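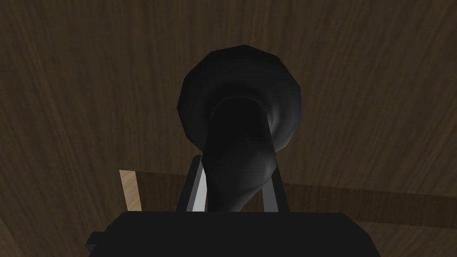
**Furukawa**, simulation engineer, Riladham
Maintainer of this package

# Draltov Grasp Pack for Skelleo

Draltov is a paid add-on for the Skelleo simulator. It supplies object meshes, a two-finger gripper model and a set of rendered wrist-view episodes for testing pick-and-hold policies before they go near hardware. This card covers the April release.

## Contents

| Item | Count |
|---|---|
| Episodes | 1,392 |
| Object meshes | 73 |
| Surface textures | 20 |

Each episode starts with the fingers open and ends when the hold timer runs out or the object leaves the fingers. Failed grasps are kept and carry `outcome: drop` or `outcome: miss`.

## Object meshes

Meshes are low-polygon on purpose. The flared black object held by its narrow neck shows the level of detail to expect: the rim is made of short straight segments and stays that way at every render setting. Collision geometry matches the visual mesh, so contact points can be read straight off the render.

If your policy depends on smooth curvature cues, subdivide the visual mesh and leave the collision mesh alone. `tools/subdivide.py` does this for one object or a whole folder.

## Rendering

- Camera is fixed to the wrist. The gripper housing takes up the lower part of the view.
- One key light per scene. Dark objects lose detail on the shaded side; raise `ambient` in `scene.yaml` if you need it back.
- Wood-grain surfaces are tiled from the texture folder. Seams between planes are not masked.

## Install

```
skelleo addon install draltov
skelleo addon verify draltov
```

`verify` loads every mesh and steps the simulator 200 times with the gripper closed. A mesh that drifts during this check is listed by file name.

## Labels

Every episode has one JSON file with these fields:

- `object_id`
- `surface_id`
- `finger_width`, in meters
- `outcome`: `hold`, `drop` or `miss`

Finger width is the commanded value. Measured width is in the state log.

## Known limits

- Friction is a single value per object. Materials that differ between the rim and neck of the same object are not modeled.
- Thin stems can pass partly through a finger at high closing speed. Lower the time step if this shows up in your logs.
- No deformable objects, liquids or cloth.
- Hold results have not been compared against a physical gripper. Do not quote them as hardware success rates.

## License

Per-seat, tied to the Skelleo license key. Trained models may be shared; meshes and textures may not. Send mesh errors to the Riladham support queue with the `object_id` and the output of `verify`.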